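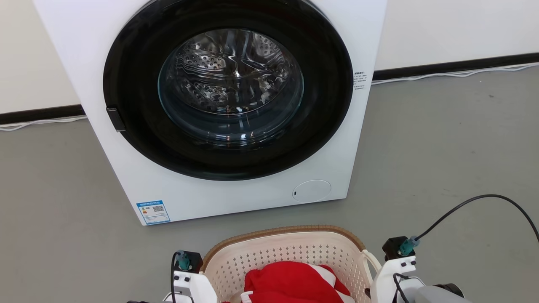 Asked by brekthorpe_laundry, 11th February, in Work and Machines

Has anyone here worked alongside a laundry robot? What happens to the jobs?

I'm on the linen team at a residential home in Brekthorpe and we've been told we're getting a two-armed robot for residents' personal washing (the sheets will still go out to Gritano). I'm properly excited about it, my back even more so! But a few of my colleagues are worried about their hours, and I'd like to hear from people who've done it. There are 42 residents and 5 of us. What did you stop doing, and what did you end up doing instead?

3 answers

Answer from softwater
We've had ours since October and I love it, so bear that in mind. The bending went first. Crouching at a front loader all shift is what used to finish me off, and now the arms do most of the loading from the basket, one person's clothes at a time. We still do all the sorting, pockets, name labels and anything woollen. Nobody lost hours at our place but the rota did change: one of us is "on the machine" each shift and the rest do ironing, mending and taking things back to rooms, so we see far more of the residents than we used to (lovely!).
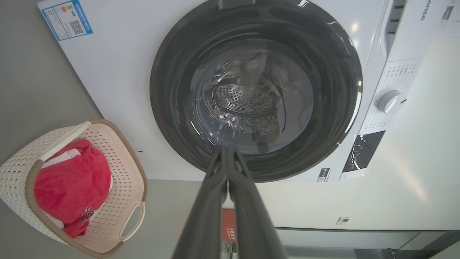

Basket on the left, gripper at the door of the washer.

Tips: agree where the basket goes and put tape on the floor. Keep cables along the wall. And look in the drum yourself before each load, a dark cloth against the side is easy to miss whoever is doing the looking.

Answer from tumble_on
depends on your manager. ours is good, my sister's wasn't

Answer from Pressing Matters
Agree with softwater on nearly all of it. I'd add training. We had a Koivisto course with our setup and only the supervisors were sent, which was daft, as they're hardly ever in the laundry. Ask for everyone to go, nights included, and get it in writing who is allowed to press stop. (All of you, I hope.)

On hours, ask now what happens to the time saved. We asked late and lost a part-time post when someone retired and wasn't replaced. The rest of us got a pay regrade for minding the robot, which I'm very pleased with, but it took months. Write down what you do in a normal week before it arrives, you'll want that list when somebody says the job has got easier.

It is slower than a person, by the way. I still find it brilliant to watch.

Comment from brekthorpe_laundry
Thank you both, taking the list idea to our meeting! Is yours all right with delicates bags?

Comment from Pressing Matters
Zips defeat it. We do those by hand.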